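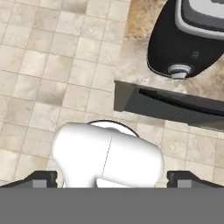
Beige floor tile beside a speckled worktop with a black sink basin.

Grasero Stone Sealer, 8-sachet box

We stock Grasero because people ask for it, and because it does one job well enough. If you have come from the maker's leaflet expecting a lifetime of carefree stone, lower your hopes a bit before reading on.

What it is
A water-based sealer that soaks into natural stone and slows down spills. Slows down, please note. Red wine left overnight will still mark a pale marble, sealed or unsealed, and lemon juice will etch it whatever you have put on it. Etching is damage to the surface itself and no sealer sold by us or anyone else stops it. The leaflet says "stain defence", which could mean almost anything.

What it works on
Marble, limestone, travertine, unglazed terracotta and cement grout. It does nothing for glazed or porcelain tile. We get boxes sent back by customers who have sealed a whole porcelain floor and been left with a sticky film. Try a drop of water first. If it sits there in a bead and leaves no dark patch after 30 minutes, keep your money.

Claims we have our doubts about
"Lasts 8 years." On a windowsill, possibly. On a worktop that gets wiped down after every meal we would plan on redoing it each November, or whenever water starts to darken the stone by the taps.
"Brings out natural colour." It darkens some limestones slightly. Whether you like that is up to you, so test it behind the kettle.
"Food safe." Once cured, yes, according to the data sheet. Keep bread off it until then.

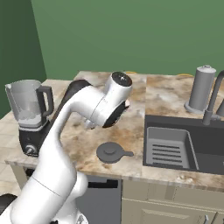 Beige marble-look worktop with brown, tan and grey mottling.

How to use it
Clean the stone with something plain and let it dry overnight. Mix one sachet with water to the line on the bottle. Wipe on with a lint-free cloth, leave for 3 minutes, then buff off every trace. Most complaints come down to the buffing. Two thin coats beat one thick one. Leave 8 hours before use.

How it compares
Pokari is thicker, smells stronger and costs more. We tried both on offcuts of the same limestone and could not tell them apart after a month of tea. Manninen is solvent-based and does go deeper into very porous stone, but you will want the windows open all day. The Tuvedance spray is a polish with a sealer's label on it, and we have stopped ordering it.

In the box
8 sachets, mixing bottle, one cloth (thin, use your own).

Product code: 93
Returns: unopened boxes only, within 30 days.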